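# Budgeting for a second pair of hand-held grippers: purchase whole units or build from plates?
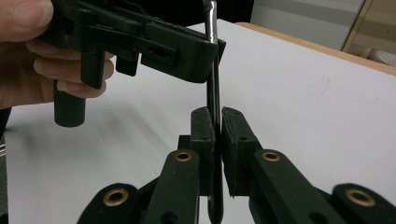
## Details of the request

Our department intends to expand its tool-handling station before the August budget closes. The work consists of passing slender hand tools with dark handles from one black hand-held gripper to another over a white tabletop, and we wish to run it at two tables instead of one.

Two offers have been received. Gindex has quoted 1,681 for a complete pair, assembled, with one spare set of finger pads. Closilow offers the plates, linkage arms and eyelets as a kit at a lower price, with assembly left to the buyer. Our purchasing office requires a single line item and will not approve a second request for the same equipment within the fiscal year.

Guidance is requested on the following points:

- whether the kit is a sound purchase for a department without a workshop;
- what quantity of finger pads and eyelets should be ordered at the outset;
- whether the table and lighting should be charged to the same line.

Posted by **Katar Procurement Desk**

---

## Replies

**Lương Technical Services**

Our office purchased the kit version two budget years ago and the complete version last year. The following remarks are based on both purchases.

The kit is a reasonable choice only where trained staff are available to assemble it. Our first kit required 10 working hours per gripper, chiefly because the pivots had to be fitted, tested and refitted until both fingers closed evenly. When those hours were charged at our internal rate, the saving disappeared. A department without a workshop should request the assembled pair.

With regard to spare parts, finger pads are the item most often replaced. Smooth metal shafts and hard handles wear the inner face of the pad, and a worn pad allows the tool to turn during a handover. We recommend 4 spare sets per pair for one year of daily use. The single set in your quotation will not be sufficient, and the supplier should be asked to revise the offer before it is submitted. Eyelets last considerably longer. One small bag, shared between the two tables, has met our needs.

Please also confirm in writing that the pads in the new units are interchangeable with those you already own. Ours were not -- the mounting hole had been moved between versions, and our remaining stock could not be used.

The table may be included in the same line if your rules permit "equipment and supporting furniture." Lighting is normally treated as a building expense. I would advise against combining the two, as our own request was returned for that reason and the delay was over a month.

**Shared Equipment Office, North Campus**

We agree with the preceding reply as to the assembled units. It should be added that the quoted price may exclude freight and the import charge. Kindly ask for a delivered price.

Departments should further consider the tools themselves. If each table is to have its own set of screwdrivers, picks or similar items, these should appear in the request as consumables. They are inexpensive, but they are dropped frequently, and a bent shaft is of little use for repeatable work. We order in groups of 3 of each type.

Delivery of our last order took nine weeks. A request approved in August should not be expected to produce working equipment before the autumn term is well under way.

**bench_user_west**

Get the assembled ones. Also check the handle size before ordering, some of our staff found it too thick and we had to exchange two units.

---

*Follow-up from Katar Procurement Desk:* The replies are appreciated. Gindex has been asked for a delivered price with additional finger pads and a written statement on compatibility. The table will be placed on the same line, and the lighting will be referred to the building office.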